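Budano Folding Bed Rail with Storage Pouch

Fits twin, full and queen beds

I've been selling mobility and daily living aids out of our Clurnthorpe shop long enough to have strong feelings about bed rails, and the Budano is the one I put on my own mother's bed. It's a single-sided rail that gives you something solid to hold while you roll over, sit up, and get your feet on the floor. It folds down when you want to change the sheets (or when the dog wants up), and it comes back up with one hand.

What I like about it first of all is that it doesn't look like a hospital moved in. The rail is a soft ivory color with a padded grip along the top, and once the bedspread is over the base you mostly just see the handle. My mother called it "the towel bar" for months, and she used it every single night.

How it fits

The base is a wide steel frame that slides between your mattress and box spring. A safety strap runs from the base all the way under the mattress and buckles to the bed frame on the far side. Please use the strap! I've had customers tell me the rail feels perfectly steady without it, and it may well, right up until somebody leans their full weight on it in the dark. A rail that slides away from the mattress leaves a gap, and a gap is where people get caught. So strap on, pulled snug, every time.

You can set the rail at 3 heights using the push buttons on the legs. The lowest setting suits thinner mattresses and the highest is for those big pillow-top ones. If you're not sure, measure your mattress with the sheets on and give us a call before ordering, it saves a return. The rail itself is 20 inches long, so it covers the part of the bed where your hands naturally go and still leaves plenty of room to swing your legs out.

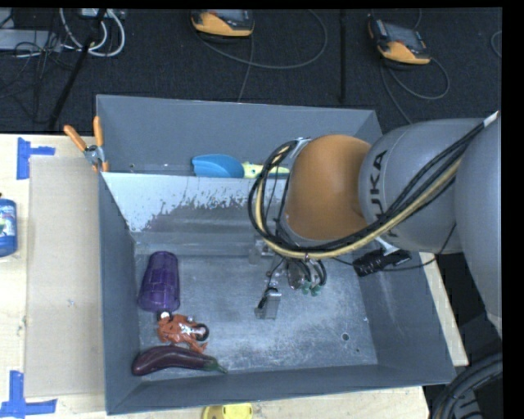
Putting it together takes a Phillips screwdriver and a bit of patience. There are 4 bolts, and they all go in from the outside, with the caps pushed on last. I'd suggest laying everything out on the bed first and starting all the bolts by hand before you tighten any of them. I did my first one the other way and had to back the whole thing off again - the legs just wouldn't line up. The printed instructions are pretty good, though the drawing of the strap is tiny. We tuck a larger copy of that page in the box.

Which side of the bed?

I get asked this a lot. The rail works on either side, so go with the side you normally get out on. If you have one arm or hip that's stronger than the other, it's well worth asking your physical or occupational therapist, who can watch you get up and tell you where your hand wants to be. I can guess over the phone, but they can see you do it. Most people end up with the rail closer to the pillow than they expected.

The pouch

A fabric pouch hangs on the outside of the rail with room for glasses, a TV remote, tissues and a phone. It closes with a hook-and-loop flap and comes off for washing. Cold water, air dry. I put ours through the dryer once and it shrank just enough to be annoying, so learn from me there. Don't load it with anything heavy like a full water bottle, as it'll pull to one side and get in the way of folding the rail.

Who shouldn't use it

I'd rather lose a sale than send one of these to the wrong home. The Budano is a support handle for adults who can get in and out of bed mostly on their own. It isn't meant to keep someone in bed, and it isn't right for anyone who is confused at night, who might try to climb over it, or who moves around a lot in their sleep. It's also not for children. It won't work on waterbeds, air mattresses, or adjustable beds where the head lifts up. For an adjustable bed, take a look at the Bajpai clamp-on handle, which attaches straight to the frame and moves along with it.

What's in the box

Folding rail with padded grip
Steel base frame (comes in 2 pieces)
Safety strap with buckle
Storage pouch
Bolts and end caps
Instructions, plus our large-print strap page

Looking after it

Wipe the rail down with a damp cloth and mild dish soap. Skip the bleach wipes on the padded part, they dry it out and it starts to crack. Check the strap and the bolts when you change the sheets, and give the rail a good tug toward you to make sure nothing has crept out. If the strap is fraying or the buckle doesn't click, stop using the rail and get in touch with us. We stock replacement straps, grips and pouches, so you won't need to buy the whole thing over again.

A note on the older model

If you bought your rail before March, you have the version with the twist-lock legs. It's still a fine rail, but the new pouch won't fit it and neither will the new grip. The strap is the same on both. Tell us which legs you have when you order parts and we'll send the right ones.

Shipping and returns

Orders go out from our Idbridge warehouse and the box is long and flat, so it may come separately from anything else you order. Unused rails can come back in the original packaging. Once the pouch or grip has been used we can't resell them, but call us anyway if there's a problem and we'll sort something out - I answer the phone most mornings and I'm happy to talk you through the assembly with the bolts in your hand.

Page updated September 2021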